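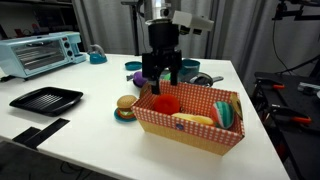
Checkered basket with toy food, white table

larasati_s
Does the woven band on these take a water-based clear coat? I have 2 to seal for the Kasthorpe play corner. Wiped with a damp cloth daily.

ndlovu11
Yes. Scuff with 200 grit, then two thin coats.

lorkdale_syaf
200 is too coarse for weave, it lifts fibers. Skip sanding, use a soft brush. And keep the coat off the checkered part — it can stiffen and crack.

ndlovu11
Never had fibers lift. Depends on the weave.

lorkdale_syaf
Mine did, on the first pass.

larasati_s
No sanding then. Drying time between coats?

ndlovu11
Roughly 11 hours in January. Less in summer.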